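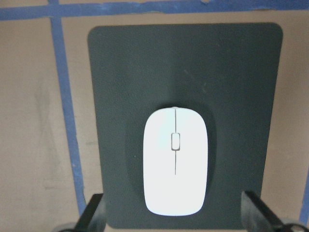
Ein **Mauspad** (auch *Mausmatte* oder *Mausunterlage*) ist eine flache Unterlage, auf der eine Computermaus bewegt wird. Es soll der Maus eine gleichmäßige Gleitfläche bieten und die Tischplatte schonen. Ob ein Mauspad auf einem gewöhnlichen Schreibtisch noch gebraucht wird, ist umstritten; viele der in der Werbung genannten Vorteile sind schlecht oder gar nicht belegt.

## Funktion

Bei Mäusen mit Rollkugel war die Unterlage kaum verzichtbar, weil die Kugel auf glatten Platten durchrutschte. Optische Mäuse tasten die Oberfläche mit einem Sensor ab und arbeiten auf Holz, Papier oder Karton meist ebenso zuverlässig. Schwierigkeiten bereiten vor allem Glas und spiegelnde Lacke. Für solche Flächen ist der Nutzen eines Pads unstrittig, für alle übrigen wird er eher behauptet als gezeigt.

## Bauformen

Üblich sind rechteckige Matten mit abgerundeten Ecken. Dunkle, matte Oberflächen überwiegen im Handel, obwohl Staub und Fusseln darauf besonders auffallen. Unterschieden werden meist 3 Gruppen:

- Stoffpads mit Gummirücken
- Hartpads aus Kunststoff oder Metall
- Schreibtischmatten, auf denen auch die Tastatur liegt

Die verbreitete Einteilung in „Speed“- und „Control“-Oberflächen folgt keiner Norm. Was ein Hersteller als schnell bezeichnet, kann bei einem anderen als bremsend gelten.

## Platzierung

Ratgeber empfehlen, das Pad dicht neben der Tastatur und auf gleicher Höhe mit ihr abzulegen. Auf gemeinsam genutzten Arbeitsflächen hält sich kaum jemand daran, dort liegt es, wo gerade Platz ist.
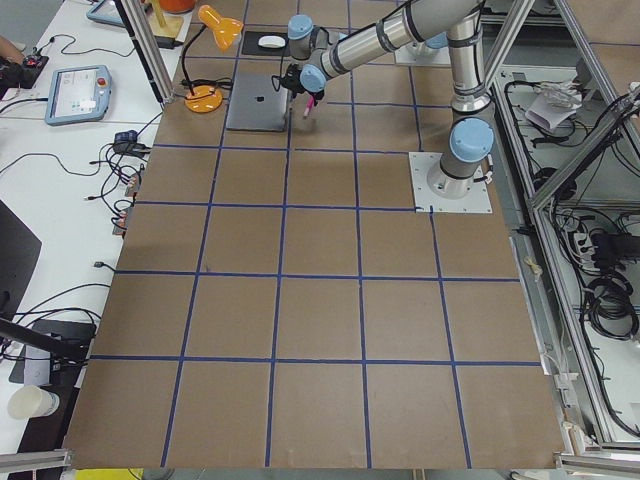
*Schwarzes Mauspad mit weißer Maus oberhalb eines geschlossenen Laptops, links davon eine orangefarbene Schreibtischlampe.*

Die Ausrichtung im Hoch- oder Querformat ist für den Sensor ohne Bedeutung. Entscheidend bleibt, wie die Maus selbst gehalten wird. Symmetrische Modelle lassen sich mit beiden Händen führen, was allerdings noch nichts über ihre Bequemlichkeit aussagt.
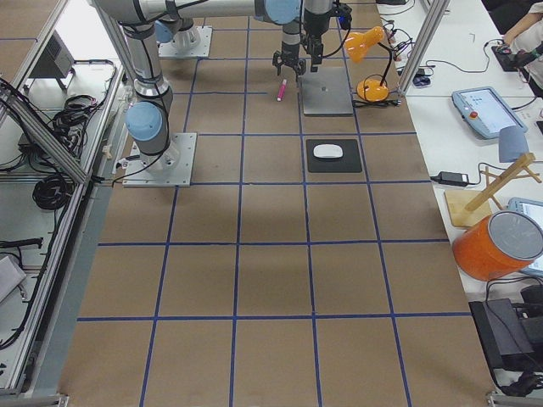

## Abnutzung und Kritik

Die Autorin Beca Jarman hält den regelmäßigen Austausch alle 12 Monate, zu dem der Anbieter Nela rät, für eine reine Verkaufsempfehlung. Nela stützt sich auf den sogenannten *Wornness*-Wert, eine hauseigene Kennzahl für den Verschleiß, deren Berechnung nicht offengelegt ist. Laurinda Falcão verglich 2 Stoffpads des Modells Vieira, ein neues und ein lange benutztes, und fand keinen Unterschied in der Zeigergenauigkeit. Auch dieser Vergleich überzeugt wegen der winzigen Stichprobe nur begrenzt.

## Siehe auch

- Computermaus
- Schreibunterlage
- Handballenauflage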